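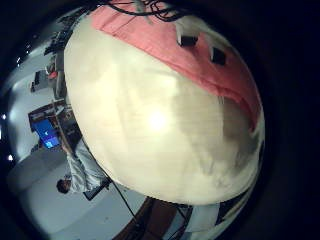
新闻中心 > 新闻稿 > 空间与家具

最后更新:十月,上午

Wuveck在Trekemetti楼内开放首批Graravine工作间,桌面工作与地面活动共用一间房

室内家具与空间布置企业Wuveck宣布,由其设计并负责日常管理的Graravine工作间已在Trekemetti楼内开放使用。首批共11间,面向小型设计团队、研究小组、样品制作者和需要短期工作场地的个人,按月或按周租用。

Graravine工作间的布置思路是把需要坐在桌前完成的工作和需要在地面上完成的工作放进同一间房。桌子和架子靠墙,显示器放在桌上,房间中部和靠门一侧的地面留出来,使用者可以坐在地上整理材料,可以躺下休息,也可以摆放体积较大、不适合上桌的物件。

项目负责人Kipchumba Okoth表示:“我们之前做过不少传统办公室,桌子排满,椅子排满,遇到大件的东西只能放在走廊里。租户里有做软包的,有做布艺的,也有做展示样品的,他们大部分时间是蹲着或者坐在地上干活的。这批房间就是照着他们的习惯来做的。”

一、房间的基本布置

每间工作间分为桌面区和地面区,两区之间不设隔断。

桌面区沿墙布置,家具采用深色木质台面,配有搁架。租户可以选择单独的桌子,也可以选择桌子和搁架连在一起的组合。显示器由租户自带或向管理方借用,借用的显示器在入住当天装好,退租时留在原处即可。

地面区采用浅灰色地面。在选色阶段,设计组比较过深灰、米黄和浅灰。深灰容易显出棉絮和线头,米黄和浅色织物放在一起时难以分辨边缘,最后定为浅灰。地面可以直接坐卧,管理方提供薄垫,租户按需要到前台领取。

房间不配固定的沙发和茶几。设计组在早期方案中放过一张双人沙发,试用的租户普遍把它推到墙角堆东西,后来的方案便取消了这一项,省下的面积并入地面区。

门的开向统一朝外,门口不设门槛,便于搬运大件。需要搬入超过门宽的物件时,租户应提前联系管理方,由管理方安排拆下门扇,物件进入后再装回。

二、颜色与织物

Graravine工作间的软装由织物工坊Khaemba配套,以奶白色和三文鱼粉色为主。奶白色用于体积较大的圆形软件,三文鱼粉色用于布带、包边和小面积的垫子。两种颜色都偏暖,和深色木质家具、浅灰色地面放在一起,对比较为清楚。

Khaemba的织物主管Rizwan Siddiqui介绍,粉色的确定用了比较长的时间。“最早送去的粉色偏冷,在房间的灯光下看起来发紫。后来往橙色的方向调,调过头又像砖。我们染了42块小样,挂在同一面墙上,早上看一次,下午看一次,傍晚开灯以后再看一次,最后留下的就是现在这一块。”

奶白色的难处在于明暗。圆形的大件在灯下会有一块很亮的地方,背光的一侧又会偏灰,同一块料子在同一个物件上看起来有好几个颜色。设计组没有为此更换颜色,只调整了灯位,把正对地面区的灯移到靠桌子的一侧,减少直射。

布带的边缘处理有两种,一种是折边缝合,一种是保留毛边。毛边的做法在试用阶段收到的意见不一致,有租户认为看上去没有做完,也有租户喜欢它的手感。Khaemba决定两种都保留,由租户在入住前选择,入住后更换收取材料费。

所有可拆的布件都可以交给管理方清洗。送洗时请把布件装进前台提供的布袋,在袋口的标签上写明房间名称,并注明是否有胶水、颜料或其他不易清除的痕迹。清洗通常需要两到三天,期间可以领取替换件。

三、大件圆形物件的摆放

在地面区摆放球形或接近球形的大件,是租户询问较多的事项。管理方根据试用期间的情况整理了以下做法,供租户参考。

球形物件应放在地面区靠里的位置,离桌腿和椅腿留出一个人能侧身通过的距离。放下以后用软垫在底部两侧塞紧,确认不会滚动,再开始缠布或装配。

缠布带时建议两人配合,一人扶住,一人走带。斜着缠比水平缠更容易贴合,起头的一端压在后面,收尾的一端留长一些,最后再剪。布带下缘出现褶皱时不要用力往下拉,应松开半圈,把褶皱推平以后重新收紧。

布带上需要开口的,请先在布带平放时裁好,并在开口四周加一道边。装到球面上以后再裁,开口容易变形,线头也不好处理。开口的位置最好先用纸样比一比,球面上的距离和平面上量出来的不一样,差得不多,两个开口放在一起时就能看出来。

需要从布带附近走线的,线材应从物件上方或背面引出,不要拖在地上。多根细线并在一起时用布条松松地扎一下,扎得太紧以后不便调整。管理方在地面区四周的墙脚设有电源,请就近使用,不要把插线板放在地面区中间。

浅色表面容易留下手印。搬动之前请洗手或者戴干净的棉手套,前台备有手套。已经留下的印迹先用干布擦,擦不掉的再用微湿的布,不要使用含漂白成分的清洁剂。

四、桌面区的使用

桌面区的尺寸按照一个人长时间坐着工作、另一个人临时站在旁边看屏幕来考虑。搁架的层板可以调节高度,调节时先取下层板上的物品,松开两侧的固定件,移到需要的位置后再固定。

显示器的朝向可以转动。不少租户在地面上干活时需要抬头看图,因此设计组把显示器的位置定在桌子靠地面区的一端,坐在地上的人抬头就能看到。Graravine工作间的桌面设计由Sota Koyama负责。他说:“一开始我把屏幕放在桌子正中,很整齐。试用的第一周,每一间的屏幕都被挪到了边上。我就照着他们挪的位置改了图纸。”

Sota Koyama还提到,深色台面是在浅色和深色之间反复过几次才定下的。浅色台面放奶白色的布料,裁剪时找不到边;深色台面积灰比较明显,需要勤擦。综合租户的意见,裁剪方便排在前面。

桌下的空间可以放工具箱和布卷。请不要把易倒的高件放在搁架顶层,也不要在桌面上直接使用热熔工具,需要时到前台领取隔热垫。

五、试用情况

在正式开放之前,Wuveck邀请了一批团队轮流试用,累计使用时间400多小时。试用期间没有规定用途,只要求每个团队在离开时写一页意见,写哪些东西用过,哪些东西没有碰过,哪些东西被挪了地方。

意见集中在几件事上。

灯光方面,多数团队认为桌面区的灯够用,地面区在傍晚偏暗。Wuveck随后为地面区增加了可以单独开关的灯,亮度分为三档。

声音方面,相邻房间搬动重物时能听到。管理方在家具的脚下加了毡垫,并请租户把较重的搬运安排在上午九点到下午六点之间。

储物方面,布卷和纸筒没有合适的地方放,常常斜靠在墙上,碰一下就倒。现在每间房的门后增加了一组竖向的格子,专门放长条的东西。

休息方面,有团队提出连续工作以后想躺一会儿,桌椅之间又躺不下。地面区留出的空地可以满足这一需要,管理方提供的薄垫也是根据这条意见增加的。租户在地面上休息时,请同房间的人搬东西绕行,并提前说一声。

参加试用的布艺制作者Finbarr Sheehan在意见中写道:“我做的东西都大,而且圆,放在桌上要么滚下来,要么挡住别人。在这里可以一直放在地上做,我坐着,转着圈缝,图在旁边屏幕上。唯一不习惯的是站起来的次数少了,腿容易麻。”

Finbarr Sheehan还建议在地面区放一只矮凳。这条建议已经采纳,矮凳放在前台旁边的储物间,租户可以自行取用,用完放回。

六、租用方式

Graravine工作间分为按周和按月两种租用方式。按周租用的房间每周交接一次,按月租用的房间在每月月初交接。首次租用需要到场看房,管理方会介绍房间的使用方法,并请租户在交接单上确认家具和布件的状况。

租金包括家具使用、电、网络、公共区域的清洁和布件清洗。不包括房间内的清洁、借用显示器的押金和更换布带的材料费。每间房的押金为一周的租金,退租时房间恢复原状,押金全额退还。

租户可以自行移动桌子、搁架和显示器,退租时不必移回原位。墙面可以使用可移除的胶贴,不可以打孔。需要在墙面固定物件的,请向管理方提出,由管理方的人员安装。

同一间房最多供四人同时使用。有访客的,请在前台登记。访客在地面区走动时请注意地上的线和布料。

租户如需在房间内拍摄照片或录像,在自己租用的房间内不需要申请。在走廊和公共区域拍摄的,请避开其他租户和他们正在制作的东西。

开放时间为每天上午八点到晚上十点。按月租用的租户可以申请夜间使用,夜间使用时请关闭地面区的主灯,不进行敲打和搬运。

七、日常管理与清洁

房间的日常管理由Wuveck的驻场人员负责,负责人为Ibrahim Ekpo。驻场人员每天早晚各巡查一次公共区域,不进入已经租出的房间,除非租户提出要求或有紧急情况。

浅灰色地面建议每天用软毛扫帚清扫,每周用拧干的拖布拖一遍。线头和棉絮容易聚在桌腿和墙脚,可以向前台借用小型吸尘器。拖地以后等地面干透再放布料,深色的布料尤其要注意,有的会掉色。

深色木质台面用干布顺着纹理擦。台面上的胶点不要用刀刮,请联系驻场人员处理。搁架每月擦一次,层板背面也要擦到。

Ibrahim Ekpo说:“巡查的时候问得最多的是东西能不能留在地上过夜。可以留。我们只请大家把门口那一块空出来,早上开门方便,别的地方怎么放都行。还有就是线,晚上走之前把线收到墙边。”

废布和包装材料分开投放。干净的布头放进走廊尽头的布头箱,其他租户可以取用。Khaemba每月来收一次,剩下的布头用来做填充料和清洁布。沾有胶水和颜料的布请投入旁边的废料箱。

八、织物供应与样品

Graravine工作间使用的织物可以单独购买。Khaemba在Trekemetti楼内设有样品架,租户和访客都可以翻看。样品架上的布片按颜色排列,背面写有编号,向前台报编号即可订购。

奶白色面料按卷供应,也可以裁零。三文鱼粉色布带有宽窄两种,宽的适合缠绕较大的物件,窄的多用于包边。布带可以按照纸样预先开口,请在订购时附上纸样,并标明哪一面朝外。

第一期备有布带100卷,供首批租户优先领用,剩余部分对外销售。染色批次之间会有细微差别,同一个物件建议使用同一批次的布带。需要补货的,请剪一小段原来的布带交给前台,由Khaemba对色。

Rizwan Siddiqui提醒,粉色布带第一次清洗时请单独洗,水温不要高,平铺晾干。拉扯处的颜色有时看起来偏深,折叠的地方也会显得更红,展开放平以后会恢复。

九、后续安排

Wuveck计划在首批房间运行一段时间以后,再决定是否增加房间。增加的房间仍在Trekemetti楼内,布置会根据租户的意见调整。正在讨论的内容包括一间更大的、供几个团队合用的地面工作室,以及一间只放裁剪台的房间。

Kipchumba Okoth表示,目前没有把这种布置推广到其他楼的安排。“先把这几间管好。地面区多大合适,我们心里有个大概,还要看冬天大家愿不愿意坐在地上。”

针对冬季使用,管理方正在比较几种加厚的垫子,并请部分租户试用。垫子的颜色仍以奶白和浅灰为主,选定后会替换现在的薄垫。

关于Wuveck

Wuveck从事室内家具设计、空间布置和小型工作场地的管理,客户包括设计团队、手工制作者和研究小组。Graravine是Wuveck旗下的工作间项目。

关于Khaemba

Khaemba是一家织物工坊,承接染色、裁剪、布带制作和软包配套业务,也为制作者提供小批量的面料和样品。

看房与联系

看房请到Trekemetti楼前台登记,开放时间内均可。团队看房人数较多的,请提前一天告知。媒体采访和图片使用请联系Wuveck项目组Kipchumba Okoth,织物订购和对色请联系Khaemba样品架负责人,房间使用中的问题请直接找驻场人员Ibrahim Ekpo。

分类:公司新闻|工作间|软装织物|家具布置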